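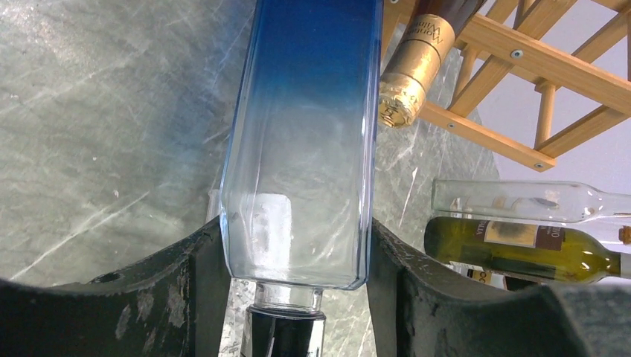
My cargo tray slid around for two winters and the one they cut for me in January hasn't moved an inch, so yes, sign up if your wagon is on the list, was the comment left under our last call.

New round is open. Dremon needs owners with a wagon or small SUV for test fitting. Cargo trays, rear seat back covers, and the new Skistar roof bar clamps. Shop is in Greltis, same building as before, use the side door.

What we do: measure your cargo area, cut a tray, fit it, send you home with it. You drive like normal. Groceries, dogs, muddy boots, whatever. Then come back and we look at the wear and trim anything that rubs.
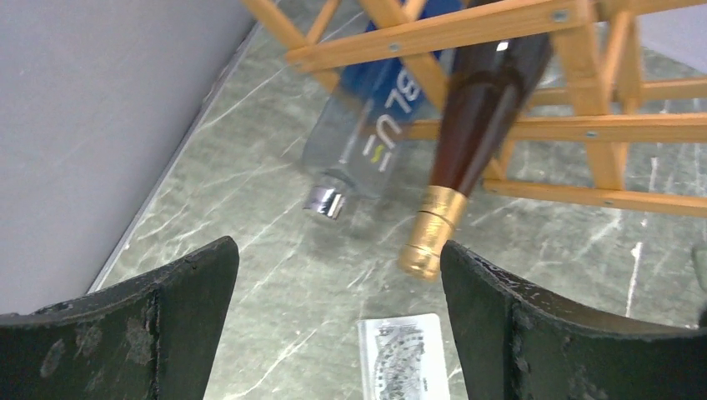 Roof bar people need a bit more driving. We want over 4,000 miles on the clamps before you bring them back, highway miles are fine and prefered. Flush rails or raised rails both OK. No bare roofs this time — maybe next round.

Who can apply:
- you own the vehicle (no leases, no rentals)
- licensed and insured, bring both cards
- factory cargo floor still in, no subwoofer boxes
- can come to Greltis twice

We have 54 spots. Most are trays. If you want clamps say so in the subject line or we'll put you down for a tray. 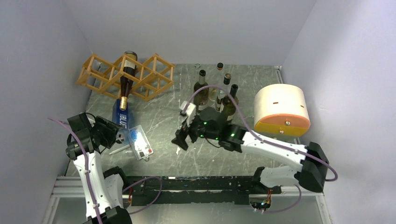 Two arms, wine rack and bottles on the marble-pattern top.

Pay is $300, check, after the second visit. You keep the parts. Tell us about squeaks, wind noise, edges that curl, and send phone pics if something cracks. Short form to fill out each time, nothing long.

Driving in from Um? Plan on a early slot, the bridge backs up after lunch.
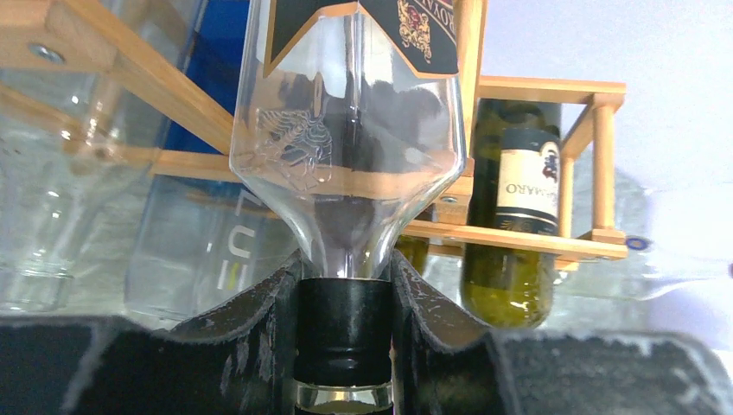

Page last updated: 5/18/24

To apply: email us with make, model, year, trim, rail type, and which days you can't do. Pic of the open cargo area helps alot. No phone calls please, the fitting bay is loud. You'll get a yes or a waitlist either way. If you were in an earlier round you can apply again with a different vehicle — same one, no.

54 shares | 4 comments

Contact | © Dremon | Back to top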